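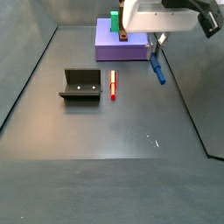
Khrystyna-Mariia Stetsiuk would ban the word "safe" from every cell manual if she could. Say what it stops for, she argues, and how fast. The rest is decoration.

Features > Workshop > Rules and Standards

Fair point. We went round three sites, Triltell, Skokden and Alico, asking what the house rules are for small-part robot work. Answers all over the place. Triltell has a laminated card with 4 lines on it. Skokden has a binder, 455 pages, last opened who knows when.

The card wins, mostly. Clear the bench of anything the job doesn't need. Know what happens to a held part when the power drops. Nobody reaches past the side panels with the arm live. Log every dropped part, even the cheap ones.

Search articles Go

That last one gets skipped. A blue cylinder in the jaws, a red peg and a black bracket lying on the table, what's the harm? The harm is the near miss that never gets writen down. Alico went three shifts without an entry, then found a gripper setting had been changed and no name against it.

Written rules go stale too. New fingers, new part, same old risk sheet. Oshima, the trainer at Skokden, wants a fresh check each time either one changes. Takes ten minutes. Grumbling from the floor, obviosly.

More on sign-off sheets next issue, space permitting.

Last updated: June 9, 2018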